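Removing Oil Stains from a Marble Countertop

Rerndale Housing Office, Resident Guides

Marble is a porous stone, and cooking oil left on the surface may sink in and leave a dark patch. Most such stains can be drawn out with a poultice, a thick paste that absorbs the oil as it dries. Residents may carry out the work themselves. Cracked or chipped counters should be reported to the Hamel desk before any treatment is attempted.

What is needed

Baking soda, water, plastic wrap, painter's tape, a plastic scraper, soft cloths and a mild dish soap. Vinegar, lemon juice and bathroom cleaners must not be used, as acid dulls the polish permanently.

Procedure

1. Clear the counter and wash the stained area with dish soap and warm water. Rinse and dry it fully.

2. Mix baking soda with a little water until the paste is as thick as peanut butter. A stain the size of a saucer takes roughly 148 grams of soda.

3. Spread the paste over the stain and slightly past its edges.

4. Cover with plastic wrap and tape down all sides. Pierce 4 small holes in the wrap.

5. Leave for 24 hours. Remove the wrap and allow the paste to dry completely, which may take a further 12 hours.

6. Lift the dry paste with the plastic scraper, rinse, and wipe with a soft cloth.

Old stains often need a second or third application.
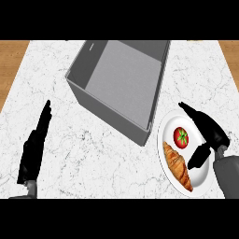
White marble with gray veining.

Annick Courtois wrote that her stain looked darker after the first round and faded only once the stone had dried out for two days, and she asked that the guide tell people to wait before starting again. The office agrees with this advice. Sealer should be applied only when the color of the stone is even.

Resident guides are available on request from the Hamel desk.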